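Questions I Get Asked About the Akelberg Road Sightings

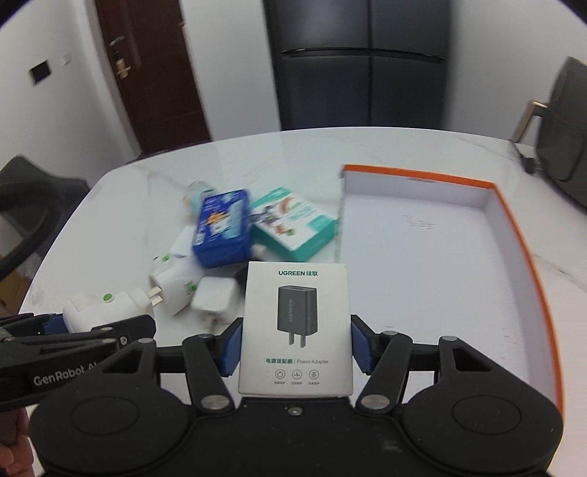 UGREEN power adapter box, held upright.

I've been collecting ghost and strange-light stories from the Akelberg area for a good while now, and the same questions keep landing in my inbox, so I'm answering them in one place. I'll add more when I get a minute!

Who are you, anyway?

I'm Aicha El Fassi. I grew up at the Flultard end of the road and I run this site from my kitchen table. My cousin Bouchra Bouzid does most of the phone interviews, as she's a lot more patient than I am.

What do people say they've seen?

Mostly the walking woman. She's on the left side of the road if you're heading uphill, in a long pale coat, and she never looks around at the car. Then there are the lights over the quarry (low, orange, sometimes two of them) and a handful of reports of a big dog near the bridge. I keep the dog stories on their own page because I suspect at least one of them was a dog.

How many accounts do you have?

2,641 messages came in through the old form, but please don't go quoting that as 2,641 ghosts. A lot were people asking for directions. After Bouchra and I went through them, 399 were proper first-hand accounts, with a place and some idea of the time.

Have you seen anything yourself?

Once, when I was 17. I was walking home from a friend's house a bit before midnight and heard footsteps behind me on the gravel, keeping pace. I stopped, they stopped. I ran the rest of the way and left my bag in a hedge. My mom still thinks it was a boy from school, and maybe it was.

Who was Jia?

Jia is the name older folks give the walking woman. I've looked through the parish books and three boxes of newspaper clippings and I can't find a Jia who died on that road, or lived on it either. If your family has a version of the story, I'd love to hear it, even if it's only a line or two.

Is it true the road crew refused to work nights?

I've heard this one a hundred times, always from somebody whose uncle was on the crew. I have yet to talk to an uncle. If you are the uncle, write to me!

What's the Skevex tape?

A recording made near the Skevex farm gate one June, with what sounds like humming on it. Some people hear words. I hear wind and a gate, but Bouchra disagrees with me strongly and wants that noted.

Can I come and look for her?

It's a public road, so sure, but there's no sidewalk and people drive it fast. Wear something bright and stay out of the quarry. The fields are private too, and the farmers are tired of flashlights at 2 in the morning.

Will you print my name?

Only if you ask me to. Otherwise I use your age and the village you were in.

How do I send you a story?

Use the contact page. Tell me where you were, which way you were facing and what the weather was doing. Don't worry about spelling, and don't tidy it up to make it scarier.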